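## 4. What people call white, and what they call green

I went into the Jastari listings expecting the trouble to be with blues. Everyone I'd talked to about colour words had warned me about blues — teal, aqua, the whole turquoise mess — and I'd built half my coding sheet around them. Then I sat down with the first batch of ads and spent most of a week stuck on white.

The full download was 3,896 second-hand ads, all posted in August by sellers in Wellora and Drason. I threw out anything where the seller gave no colour word at all, then anything where the word was part of a name (a "Blue Gum" side table tells me nothing). That left 821 ads to code by hand. For each one I wrote down the seller's colour word exactly as typed, spelling mistakes and all, and then matched it to one of the 12 headings in what I call the Bragança list, after the café where I drafted it.

### 4.1 Whites

Household cloth is where it gets messy. Sellers of sheets and tablecloths write "white" when they want you to think clean, and "off-white", "cream" or "natural" when they're worried you'll turn up and complain. Large pieces seem to get the plain word more often than small ones, though I wouldn't hang much on that. I coded a cloth like the one in Figure 3 as plain white and moved on.
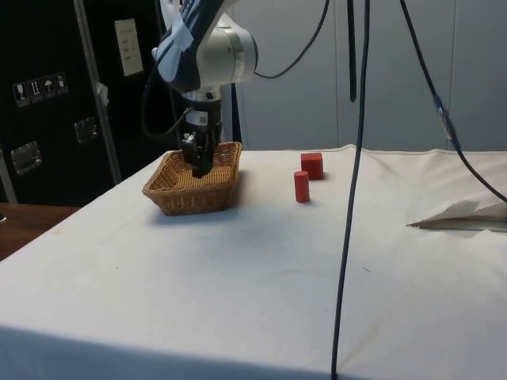 *Figure 3. White cloth over a large table surface, with robot arm.*

My rule in the end was pretty blunt. If the seller typed "white" anywhere in the ad, it went under white, even if a second word pulled it back a bit ("white, slightly creamy"). I tried a fussier version with a separate heading for the hedged ones, but when I recoded the same ads a fortnight later I kept disagreeing with myself, so I dropped it.

### 4.2 Greens

Greens were a relief! Clothing and paint still gave me sage, olive, moss and one "sort of swampy", but toys and sports gear were nearly always just "green", sometimes with "bright" or "dark" stuck on the front. I think it's partly that these things come in one solid colour, so there's less to argue over. Light does shift it, of course. The ball in Figure 4 is brighter along the top and darker down the left and lower edges, and I'd still be surprised if a seller reached for two words. 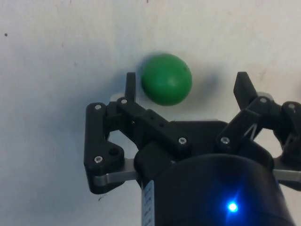 *Figure 4. Solid green ball on an off-white surface.*

Once the blues and the leftovers were sorted, 655 of the coded ads had a single colour word and no modifier. I'd expected far fewer. Drason sellers used slightly more modifiers than Wellora sellers, mostly in furniture, and I suspect a handful of regular dealers are behind it — they write long ads and they like the word "warm". I haven't taken them out of the counts, but Section 5 gives the furniture results on their own for anyone who'd like to look at them that way.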